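设备采购与预算专题会议纪要

分享 12 评论 3

会议时间:2023-05-01
会议地点:Nurkent 园区二楼会议室
主持人:设备规划部负责人
参会部门:设备规划部、财务部、工艺部、安全管理部
记录人:Mahlet Wubshet

一、关于桌面操作工位的扩充

会议听取了工艺部关于桌面抓取工位使用情况的汇报。该工位现有双臂设备一套,用于食品类小件物品的取放作业,作业对象包括袋装方便面、调味瓶、碗勺等。工艺部提出,现有排期已满,夜间时段亦被占用,建议在下一预算周期内增设同类工位一处。

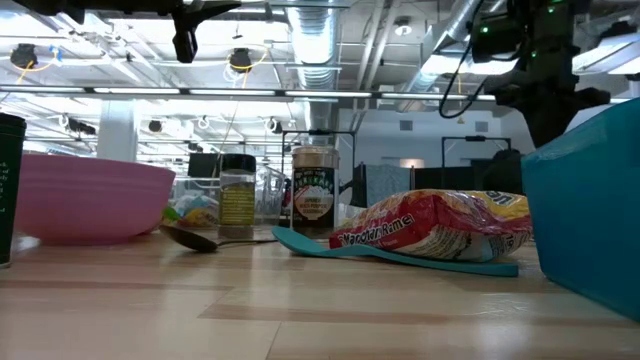
财务部对增设工位的必要性无异议,但要求将机械臂本体、末端夹爪、控制柜及安装调试费用分项列报,不得合并为一笔总价。会议同意该意见。工艺部应按分项格式重新填报申请表,原表作废。

二、关于供应商比选

本次共收到两家供应商的书面报价,分别为 Skeduvau 与 Heiskanen。

Skeduvau 的方案以整套交付为主,含安装与首年维护,备件须另行订购。Heiskanen 的方案本体价格较低,但控制软件按年收费,且交货期较长。安全管理部指出,Heiskanen 方案中未附急停回路图纸,目前无法完成安全评审。

会议认为,两份报价的口径不一致,暂不具备直接比较的条件。设备规划部负责向两家供应商发出补充询价函,统一要求列明软件费用、备件清单及质保范围。

三、关于夹爪与耗材预算

工艺部申请采购替换用夹指,型号沿用 Wirkix 现有规格,单价为370元。财务部询问是否可改用通用件。工艺部答复,夹持直立瓶罐时对夹指接触面的形状有要求,通用件尚未经过验证,不宜在本周期内更换。会议同意本次仍按 Wirkix 规格采购,同时由工艺部拟定通用件的验证计划。
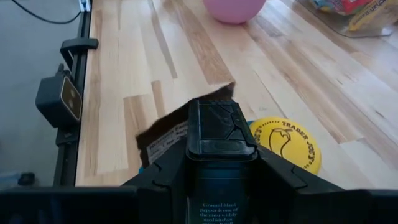
Mahlet Wubshet

线缆、夹具及紧固件列入耗材科目,本周期上限定为2319元。超出部分须单独报批,不得从维修科目中调剂。上一周期曾出现线缆费用误记入维修科目的情况,财务部已完成更正,请各部门今后填单时核对科目代码。

作业物品的补充采购单独列支,额度为900元,由工艺部指定专人领用并登记。包装破损的食品类物品应及时更换,不得继续上桌使用。

四、关于场地与配套

增设工位拟安排在现有工位同一厂房内。安全管理部要求,在确定具体位置之前先复核供电容量及通道宽度,两处工位之间的净距不得小于1000毫米。设备规划部提出可将工作台与机械臂支架一并订制,会议要求其补充报价后再议。

关于工作台材质,与会人员意见不一。工艺部倾向沿用木质台面,安全管理部建议比较其他易清洁的材料。此项未形成决定,留待下次会议讨论。

五、议定事项

1. 原则同意增设桌面操作工位一处,列入下一周期预算草案。
2. 设备规划部发出补充询价函,并汇总两家供应商的答复。
3. 工艺部重新填报分项申请表,附通用夹指验证计划。
4. 安全管理部出具供电与通道复核意见;急停回路图纸未补齐的方案不进入评分环节。
5. 财务部于9月前完成预算草案的初审。

本纪要发至各参会部门。如对记录内容有异议,请以书面形式向记录人提出。

点赞 7 收藏 4 转发 2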